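技術ニュースレター 計測・把持グループより
2018年6月29日

光沢天板上の把持対象に対する平行グリッパ2機種の比較(中間報告)

文:Ikhsan Nasution

前号で予告したグリッパ比較の途中経過をまとめる。対象はBrosierとMullusの2機種で、いずれも平行開閉型、手首側の取り付け面は共通のアダプタで合わせてある。アーム、頭部カメラ、制御ソフトウェアは両機種で同一とし、交換したのはグリッパ本体と、それに付随する指先形状の定義ファイル、それに把持力の設定値だけである。制御側は従来どおりPantを使い、軌道生成の版も固定した。

試験の集計は2,371回の把持試行を終えた時点のものを使う。品目は11種類。菓子の袋、個包装のスナックバー、丸い果物、紙箱、小瓶、布巾などで、台所のカウンターに普通に置かれる範囲から選んだ。工業部品は含まない。部品のピッキングについては昨年度の報告で扱っており、条件が違いすぎて並べても意味がないため、今回の表には入れていない。

比較の動機は単純で、Zodis向けの台所作業デモにどちらのグリッパを載せるか決める必要がある。従来機のMullusは開口幅が大きく、開閉も速い。Brosierは指が箱型で厚く、先端の面が平らで、開口幅では劣る。カタログの数値だけを見ればMullusを残すのが自然だが、春の予備試験で柔らかい袋と丸い果物の取りこぼしが続いたため、改めて条件をそろえて測ることにした。

設置条件

カウンターは濃色で光沢のある天板を使用した。以前の試験台は艶消しの灰色板で、距離推定には都合がよかったが、実際の台所とはかけ離れていた。今回は天井照明の映り込みも、アーム自身の影も、そのまま残した状態で測っている。偏光フィルタは使っていない。ブラインドの開閉については記録を残し、開いた状態での試行は別集計とした。

カメラは頭部に固定し、首の角度も試行中は動かさない。アームは視野の右上から入る配置になる。この配置では対象物が右寄りにあるとアームの影が対象物のそばに落ち、さらに把持直前には対象物の一部がグリッパに隠れる。手首カメラを併用すれば隠れの問題は軽くなるが、デモ機の配線の都合で手首カメラは使えない見込みのため、頭部カメラだけで成立するかどうかを先に確かめることにした。

品目の置き方は、同じ天板に複数の品目を同時に置く方式とした。1品ずつ置く方式のほうが成績はよく出るが、隣の品目に指をぶつける失敗が表に現れない。配置は乱数で決め、品目どうしが重なる場合は引き直す。袋が天板の縁からはみ出す配置は除外しなかった。はみ出した袋は縁の位置で輪郭が途切れて見えることがあり、認識側の弱点がよく出る。

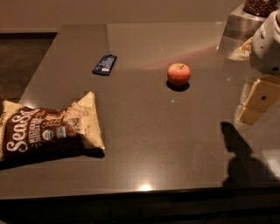

果物に接近するアーム先端。左手前はチップスの袋、奥は個包装のスナックバー。

測定項目

記録した項目は、把持の成否、接近開始から指の閉動作までの時間、閉動作完了時の指間隔、持ち上げ後の保持の有無、置き直し後の位置ずれである。成否の判定は指間隔と手首の力センサの両方を使う。指間隔だけで判定すると、薄い包装を挟んだ場合と何も挟んでいない場合の区別がつかない。逆に力センサだけでは、軽い袋を持ち上げたときの変化が雑音に埋もれる。両者の判定が食い違った試行はすべて録画を見て手で付け直した。

手で付け直した試行の大半はスナックバーであった。個包装の両端には圧着部があり、ここを指先がかすめると、包装だけを引っかけた状態で少し持ち上がる。この状態は保持とは認めず、失敗に分類した。運搬を始めた時点で落ちるためである。判定基準を途中で変えないよう、付け直しの規則は試行開始前に文書にし、以後は字句も触っていない。

結果 丸い果物

差がもっともはっきり出たのは丸い果物である。Mullusの指先は細く、接触面がわずかに丸みを帯びているため、中心を外すと対象物が回って指の外へ逃げる。光沢天板は滑りやすく、逃げた果物は隣の品目に当たるまで転がる。Brosierは接触面が平らで広く、中心から外れていても挟み込みの途中で対象物が面に沿って落ち着く。成功率はBrosierが明確に高く、この順位は照明条件を変えても入れ替わらなかった。

ただしBrosierには別の問題がある。指が箱型で厚いため、頭部カメラから見たときに対象物を隠す面積が大きい。接近の終盤では果物の見えている部分が小さくなり、追跡が途切れる。Pantの標準設定では、追跡が途切れた時点で最後の推定位置に向かって開ループで下降するようになっており、推定がずれたまま閉じる試行が出た。途切れる前の推定が正しければ問題なく挟めるので、失敗の原因は終盤の隠れそのものより、その手前で推定を汚している要因のほうにある。

要因の候補は二つ挙がった。映り込みと影である。光沢天板には対象物の色を帯びた淡い反射が広がり、色を手がかりにした領域分割では、この反射が対象物の一部として取り込まれることがある。取り込まれると重心が反射の側へ引っ張られ、指の中心線が対象物の中心からずれる。影の側は色の点では対象物と紛れにくいが、天板との境界が強いため、輪郭を使う手法では偽の輪郭として拾われる。

切り分けのため、領域分割に奥行きの条件を加えた設定と加えない設定を交互に走らせた。奥行きの条件とは、天板平面からの高さが下限に満たない画素を候補から外すもので、反射も影も天板平面上にあるものとして扱えれば除去できる。実際には光沢面で奥行きの欠測が多く、欠測画素をどう扱うかで結果が変わる。欠測を天板とみなす設定では反射の取り込みは減ったが、果物の上部の強い光点でも欠測が起き、対象物に穴があいた形になる。穴は周囲から埋める処理で対応した。
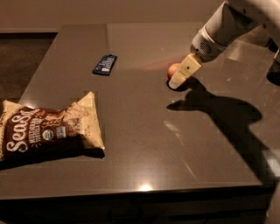
この処理を入れた後の重心のずれは、Mullusでも許容範囲に入る回が増えた。裏を返せば、予備試験でMullusの成績を落としていた原因の一部は認識側にあったことになる。春の時点で指先の形状だけに責任を負わせた書き方をしたのは早計であり、前々号の該当箇所は訂正する。それでも認識の条件をそろえた比較でBrosierが上回る傾向は残るため、順位の結論は変えない。

結果 袋もの

菓子の袋については、予想と異なる結果になった。膨らんだ袋では接触面の広いBrosierが有利と見込んでいたが、開口幅が足りず、袋の胴を横から挟む把持姿勢の多くが計画の段階で棄却される。残るのは端の圧着部をつまむ姿勢で、この姿勢では指の厚みが天板に干渉する。袋の端が天板に寝ているときは、指を縁の下に差し込めない。Mullusは指が細いので、圧着部が少しでも浮いていればつまめる。

袋ものに限ればMullusの成績が上である。とくに袋が天板の縁からはみ出した配置では、Mullusは張り出した側から縁をまたいで挟むことができる。Brosierでも幾何学的には可能だが、手首を大きく傾ける必要があり、Pantの関節余裕の条件に引っかかって採用されない。余裕の条件を緩めれば計画は通る。ただし条件を緩めた状態での安全確認が済んでいないため、今回の集計には入れていない。

把持力の設定も袋では効いた。両機種とも果物と同じ力で袋を挟むと中身が割れる。チップスのように割れやすいものは外から破損を検出できず、試行後に開封して確かめるしかない。開封確認は抜き取りで実施し、確認した袋は以後の試行に使わないこととした。破損の多寡は力の設定に強く依存し、機種の差は小さい。力を下げると今度は保持が不安定になり、運搬中に袋が指の間で回る。袋については運搬速度を別に設定する方向で検討している。

結果 個包装のスナックバー

スナックバーは薄く、天板に平らに置かれ、長軸の向きが試行ごとに違う。指を長軸に直交させて挟めばどちらの機種でも取れる。失敗の主因は向きの推定誤りで、とくに包装が濃色の場合、暗い天板との境目が弱くなり、長軸が正しく出ない。包装の印刷が明るい場合は、印刷部分だけが領域として切り出され、実際より短い物体とみなされることがある。

この品目では、指先が天板に触れる直前の高さの管理が問題になる。高すぎると包装の上を滑り、低すぎると天板を押す。Mullusは指先にばねの逃げがあり、多少押しても止まらない。Brosierには逃げがなく、力センサのしきい値を超えて停止する回があった。停止は安全側の挙動であり故障とは数えないが、作業としては中断になるため、集計では失敗に含めている。停止後に少し持ち上げて閉じ直す処理を加えた設定では中断が減った。この処理は次回から両機種に標準で入れる。

所要時間と位置ずれ

接近開始から閉動作までの時間は、Mullusのほうが短い。開閉速度の差に加え、Brosierは隣の品目との干渉を避けるために遠回りの軌道が選ばれやすい。混み合った配置ではこの差が開く。対象物の周囲が空いている配置では、両者の差は開閉速度の分だけになる。

置き直し後の位置ずれはBrosierが小さい。平らな面で挟むので、持ち上げの途中で対象物の姿勢が変わりにくい。Mullusでは果物が指の間で回ることがあり、置いたあとに転がる。デモの手順には果物を器に入れる工程があるため、この項目は選定で重く見る必要がある。器に入れるだけなら多少回っても構わないという意見もグループ内で出た。器の縁に当てて落とした例が記録に残っており、筆者は軽く扱わないほうがよいと考える。

カメラの露出設定

付随的な測定として、露出の固定と自動を比較した。白いアームが視野に入ると自動露出は全体を暗く引き、濃色の天板と濃色の包装の差がさらに縮まる。アームが視野の外にある待機姿勢で露出を決めて固定した場合は、アーム表面の一部が白く飛ぶが、把持対象の側には影響しない。アームの位置は関節角から計算でき、画像で見る必要がないので、白飛びは許容できる。以後の試行は固定露出に統一した。

統一前の自動露出の試行は、集計から外さず別の列に分けてある。外すと総数が減って見栄えはよいが、後で条件の差を調べる材料がなくなる。表を引用する場合は列の見出しを確かめていただきたい。列をまたいだ平均を取った資料が先日の打ち合わせで配られていたが、その数字は使えない。

較正について

頭部カメラと手先の較正は、グリッパを交換するたびにやり直した。手首のアダプタが共通なので理屈では不要だが、交換直後に残差を見ると、締結の具合によるずれが残っている。とくにBrosierは質量が大きく、姿勢によって手首のたわみが変わる。較正姿勢を作業範囲の奥側に偏らせていたところ、手前側で指が低く入る傾向が出たため、途中から姿勢の組を入れ替えた。入れ替え前の試行には印を付けてある。

天板の平面推定も毎回行う。光沢面では映り込んだ照明の位置で奥行きが乱れ、平面がわずかに傾いて出る。手で選んだ領域だけを使うと安定するが、作業者によって選び方が違う。最終的には、天板の縁の直線を画像から拾い、平面の推定に拘束として加える方法に落ち着いた。縁の線は濃い前板との境で明瞭に出るため、照明の影響が小さい。

指先の交換品

Mullusには接触面を平らにした交換用の指先があり、取り寄せて一部の品目で試した。果物の成績は標準の指先より改善したが、袋の圧着部をつまむ性能は下がる。つまり標準の指先とBrosierの中間の性格になる。取り付けねじが緩みやすい点は難で、試行の合間に増し締めを要した。緩み止めを塗った状態での耐久はまだ見ていない。

Brosierの指先は本体と一体に近い構造で、利用者側での交換は想定されていないようである。先端に薄い樹脂板を貼って段差を作る案は図面まで引いた。貼付面の耐久と、落下時に食品に混入する懸念があり、台所作業の用途では採用を見送った。

暫定の選定

果物と瓶を主とする工程ではBrosier、袋を主とする工程ではMullusという結果になった。デモの工程表では果物を器に移す作業と、袋を棚に戻す作業の両方がある。工程の途中でグリッパを交換する構成は時間の面で成り立たない。現時点での推奨は、交換用の平らな指先を付けたMullusを第一候補とし、Brosierを予備として較正済みの状態で保管する案である。集計表だけを見るとBrosierを推したくなるが、袋での計画棄却が解消しない限り、工程を通しで動かすことができない。

この推奨は指先の緩みの件が片付くことを前提にしている。片付かない場合は、袋の置き場所を天板の縁に固定し、Brosierで張り出し側から挟む手順に切り替える。そのためには関節余裕の条件を緩めた状態での安全確認が要る。確認の手順書は起草中で、手首の傾き、アームと天板前縁の距離、停止時の姿勢の三点を項目に入れた。

残作業

7月に予定しているのは、ブラインドを開けた条件での再測定、閉じ直し処理を入れた状態でのスナックバーの再試行、それに平らな指先での袋の試行数の積み増しである。今回の集計ではこの組み合わせの試行が少なく、順位を論じるには足りない。試行計画は7日分に分け、1日ごとに機種の順番を入れ替える。連続して同じ機種を使うと、較正の経時変化が機種差に混じる。

消耗品の補充についても書いておく。袋菓子とスナックバーは、包装の色が揃うよう同じ品をまとめて購入する。色の違う包装が混ざると認識の結果が動き、グリッパの比較にならない。果物は個体差が避けられないので、試行前に径を測って記録し、傷んだものは使用を止める。試験用と書いた箱の品は食用にしないこと。

生の記録、判定を付け直した試行の一覧、奥行き条件の設定ファイルは共有領域の把持試験の下に置いた。設定ファイルは試行の途中で版が上がっているため、再現する際は集計表の版番号と合わせて読み込む必要がある。平面推定の拘束を加えた版は既存の計測スクリプトと引数の順が違う。旧い呼び出し方でもエラーにならずに動き、天板の高さだけが誤った値になるので、更新履歴の注記を先に読んでいただきたい。

質問と、判定基準への異議はNasutionまで。基準そのものを改める場合は次の測定系列からの適用とし、今回の系列には遡らない。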